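The Trouble With Counting Your Steps to Happiness

9/1/19

The leaflet came through my door in Kesthorpe in May, and it promised me a better life in 13 weeks. All I had to do was write down everything: hours slept, glasses of water drunk, minutes spent outdoors, moods on a scale of one to ten. The course was called Hodavel, and it cost 60 pounds if you paid up front. I paid up front.

I should say that I have form here. I have owned three diaries meant to change me and a kitchen timer that was going to make me a novelist. Still, people I like had started talking about tracking in the hushed way they once talked about yoga, and I wanted to know what they were getting for their trouble.

Week one was mostly boxes. You fill in 15 of them before bed, and a cheerful booklet tells you what your answers mean. Mine meant that I was "a drifter with potential". A neighbour who drinks twice as much coffee as I do and sleeps half as long was also a drifter with potential. We compared booklets over the fence and found the same paragraph in both, down to the missing comma.

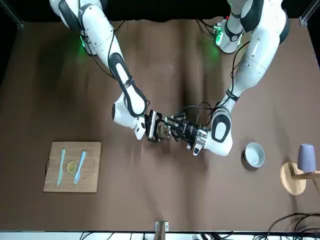
By week four I had begun to cheat. I would remember the water at ten at night and drink three glasses standing at the sink, then get up twice before morning and mark myself down for broken sleep. My mood score settled at six. It stayed at six through a funeral, a very good curry and a cracked tooth. I don't believe I felt the same on all those days. I think six is simply what an English person writes when asked.

The people who run the course have an answer to this. It is in the second booklet, under "Resistance", and it says that if the numbers don't seem to help, you are probably not recording enough of them. There is an extra set of pages for sale. I have read a good many horoscopes with more room for doubt -- and they come free with the paper.

What bothered me more was the talk of results. The back cover says that 3,000 people have finished the course. It does not say how many started, or what finishing did for them. I wrote to ask. The reply thanked me for my curiosity and offered me a discount on the next level, which is called Altent and deals with breathing.

I went to one of the monthly meetings, in a room above a carpet shop. They were a kind lot, and they had brought cake. Several of them said they felt much better than a year ago, and I have no reason to think they were fibbing. But a year ago one had been going through a divorce and another had been waiting for a new hip. Time had done some of the lifting there, and so, I imagine, had the surgeon.
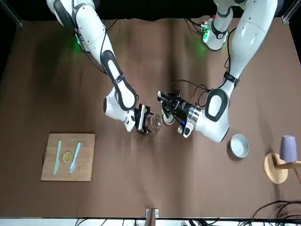 Lộc Hà thought I was being unfair. He told me that the boxes had never been the point for him, that he had lived alone for a long while and liked having something to finish at the end of the day, and that if it was all nonsense then it was cheaper nonsense than the pub. Had I missed the boxes at all, he asked, on the nights I skipped them?

I hadn't, though I did go back for the next meeting. Rawiri Cosgrove was giving up that evening after nine weeks and seemed cheerful about it. He had worked out that he slept badly on the nights he sat up filling in the page about sleep.

My own booklets are in the drawer with the kitchen timer. The last entry says six.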